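The Paper in the Box

A story in four parts

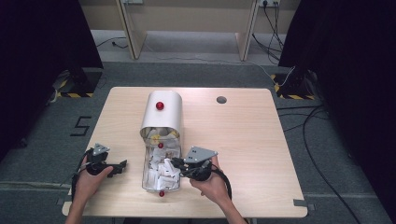

1. The table

The table came to our office on a morning in July, and I was the person who signed for it. It was light in colour, with the lines of wood on its surface and with corners so round that a child could run into them and not cry. There was a small hole in the top, for cables, and the men who carried it asked me which way the hole must look. I said to the right. I had no reason, but they were holding a heavy table and they needed an answer.

At that time I had worked for Prokix for two years. It was a firm that translated instructions for things which people buy and then do not understand: kettles, garden lamps, a folding bed. My room had a grey carpet and one window. I had learned the language of this country late, from books, and I wrote it slowly. My manager said that this was good for instructions. A person who is slow, she said, does not leave out a step.

2. The letter

I must explain about the paper. In my first winter I began to write a letter to my sister. She had stayed in Vatden, in our mother's house, and we had not spoken for five years. The quarrel was about a cupboard. It was also about who had stayed and who had gone, but we used only the cupboard for it, and we used it very hard.

I wrote the letter in the lunch hour. First I wrote it in our own language, and it became angry by the second line. Then I tried to write it in my new language, in which I did not know enough words to be angry. This went better, but my sister could not read it, so I had to translate it back, and with every sentence the anger came home again. I tore up the page. The next day I did the same.

I did not like to put the pieces in the office bin. The cleaner was a kind woman who came from a village near ours, and I was afraid that she would see a word and know it. So I pushed the pieces into a clear plastic box which had held biscuits. When the box was full I pressed them down with my hand and there was room again. Most of the paper was white. A few pieces were a little yellow, and those were from a pad which I had brought with me from Vatden.

I kept the box on its side on the new table, behind my lamp. It is strange to keep your secrets in a box that everyone can see through. But a torn page is only white paper to other people. One man from the second floor asked if I was going to post something made of glass.

3. The cupboard

On 16 December 2019 a parcel came for me at work. The sender was a shop in Vatden called Tan, where my mother used to buy her thread. I knew the string before I knew the writing. My sister ties a parcel with four knots, one on each side, when one knot would be enough, and I have laughed at her for this since we were small.

I moved the lamp and put the parcel on the table beside my box. I had good scissors in the drawer, but I opened the knots with my fingers. It took most of the lunch hour.

Inside there was a cup from the cupboard. It was the green one, with the mark on the handle where my father had mended it. All around the cup, so that it would not break on the long road, she had packed pieces of torn paper. I took them out one after another and laid them on the table. Then I saw that there was writing on them.

I am a careful person and I put some of the pieces together. It was my sister's hand. "You have always," said one piece. "And when Mother asked," said another. On a third there was only my name, with a comma after it, and then nothing. There must have been 100 pieces in that parcel, and I think they came from many different days, as the ink was blue in one place and black in another.

I did not finish the puzzle. I pushed the pieces into a heap and sat for a time with the cup in my hands. The telephone rang and I let it ring.

4. The post office

The post office on Drerkero Street closed at five. In the cupboard behind my door I found a carton of the right size, which had been the home of a kettle. I had to think what I could send. I had no cup from our mother's house, and nothing else from there which could break. Finally I took the glass bird from my window. I had bought it with my first wages in this country, and my sister had never seen it.

I opened my plastic box and shook it over the carton. The paper had been pressed for so long that it came out slowly, in lumps, and I had to pull the lumps apart. I laid the bird in the middle and covered it well, first with the white pieces and then with the yellow ones on top, where she would find them first. She knew that pad. She had given it to me at the station.

I had string, but I had never learned to do the knots as she does. I made one, and looked at it, and made three more.

The man at the post office asked what was inside. I said, a bird made of glass. He asked if it was packed well, and I told him yes, with a lot of paper.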